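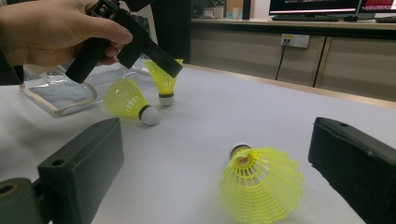
Pravesh Mathebula asked whether we should stop adding shuttlecock pickups until the ones we already have are labeled, and this took up the first part of the meeting. His point was that a new batch is hard to compare with the old one when half the old one has no start and end marks. Agreed to keep recording, but to label each batch before the next one begins.

1. Shuttlecock task
Lokadeo has 19 usable examples from the last batch and threw out 6. Most of the rejects had a grasp on the skirt where the instruction said base. The wording on the task sheet will be changed to "close on the part facing up," so that upright and lying shuttlecocks come under one rule. Yellow plastic ones only for now. Feather ones were raised again and put off to August.

2. Starting positions
Too many examples begin with the shuttlecocks well apart. The policy trained on them does fine on a single upright piece and poorly when another one lies against it. The next batch is to have more close pairs, with one standing and one on its side. Whoever sets the table should not be the person holding the gripper.

3. Two grippers on one table
There was a question about examples where a second operator's hand and gripper come into view. Florkska wants them left out. Nogueira wants them in — the finished system will have to work next to people. No decision. They will be tagged and kept in a separate folder, and both versions will be trained once there are enough.

4. Labeling
Distero can take 15 examples per round. Failed grasps stay in if the operator recovers within the same recording, and the label should say so.

Actions
Pravesh: new task sheet, tag for second operator.
Nogueira: list of close-pair layouts.
Florkska: check the 6 rejects for anything worth saving.

Next meeting at 11, same room.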